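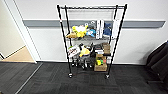

旧玩具到底该不该替孩子扔掉？

我的看法是：别替他扔，也别逼他自己扔。给玩具放个长假，隔一阵子再请它们回来，大部分争吵就没有了。

我女儿六岁，我和先生为这件事吵过不下十次。他是断舍离派，看见地上有东西就手痒；我小时候的布娃娃被我妈趁我上学送了人，到现在想起来还有点委屈，所以我一直是死守派。直到去年八月，我们搬进现在这套小两居，两派同时失败：扔吧，孩子哭；留吧，人没地方站。

那阵子我在社区图书室帮忙，跟管绘本的潘海燕聊起来。她说图书室的书也不是全摆在外面的，每个月换一批，换上去的旧书常常比新书借得还快。我一听就觉得，这不就是我家缺的东西吗！书可以轮换，玩具凭什么不行？

当晚我就跟女儿开了个小会，说有些玩具累了，想去柜子里睡一个月，让她来选谁先睡。她选得特别认真，还给一套旧积木举行了晚安仪式（我先生负责关灯）。一个月以后开柜子，那套积木她连着玩了三个晚上，搭了一座给蜗牛住的医院，有急诊，有停车场，还有一个只卖白菜的食堂。同样的积木，之前在地上躺了半年，她走过去都不低头。

从那以后我就成了轮换制的狂热支持者，逢人就讲。

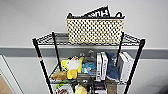

我觉得它最妙的地方，是把“要不要”这个难题换成了“现在要不要”。前一个问题对六岁的孩子太沉重了，说实在的对我也沉重。你问她这只小熊还要吗，她当然说要，她听见的是你要不要跟它永别。可你问她这个月想不想跟小熊玩，她会歪着头想一想，然后给你一个很诚恳的答案。时间一长，有几样东西连着几轮都没有被叫醒，她自己就会说，送给弟弟吧。弟弟是楼下石建国老师的孙子，三岁，收到什么都高兴得跺脚。

当然有人不同意。我的老同学袁俊豪就觉得这是变相囤积，东西一件没少，只是挪了个地方。他家的规矩是进一件出一件，执行得很严。我承认这个办法干净利落，也见过他家的客厅，确实漂亮。可我总觉得，让孩子每得到一件新礼物就得先交出一件旧的，礼物拿在手里多少有点发苦。过生日那天尤其不该算这笔账。

也有人说太麻烦，谁有空每个月折腾一次。这个我要认真反驳一下！我家换一轮用30分钟，饭后，放着音乐，三个人一起弄，比平时我一个人弯着腰收拾一周省力得多。关键是别追求分类完美。我头两次犯的就是这个毛病，又贴标签又画表格，把17个小盒子排得像药房，结果女儿根本不看，拿完随手一塞，我气得半夜重新排。后来只分“醒着的”和“睡着的”，世界就太平了。

还有一点我越来越相信：孩子不是玩具多了才不专心，是一眼望过去全都在喊她，她不知道该先答应谁。大人也一样。我衣柜里的衣服全挂出来的时候，天天穿那两件灰的；收起一半以后，居然翻出一条绿裙子，穿去上班，同事问我在哪儿买的，其实是五年前的旧东西。

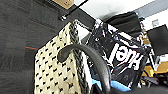

我先生现在也松动了。他从前讲究“不用就是浪费空间”，最近开始给自己的钓鱼杂志安排轮休，虽然醒着的那一摞明显偏高。我没有揭穿他。倒是女儿很严格，站在旁边问：爸爸，这本你这个月真的会看吗？他翻了两页，默默放了回去。

我也给这套办法留了例外。有些东西永远不参加轮换，比如她睡觉必须抱着的那块小毯子，比如外婆缝的沙包。例外由她来定，我们不讨价还价。姜慧玲，就是我表姐，她家两个男孩，试了之后说最难的就是例外，哥哥的例外总是弟弟最想玩的那一个。她的做法是一人两个名额，写在纸上贴在冰箱门上，想换可以，下一轮再换。我觉得很公道，准备等女儿再大一点也学过来。

所以如果你家里此刻也堆得下不去脚，又舍不得扔，今晚就可以试试。不用先买收纳盒，也不用等到大扫除，找一个孩子平时不开的柜子，请她挑几样先去睡觉。记得让她亲手关柜门，我女儿每次关完都要敲三下，说这样它们才知道是谁来过。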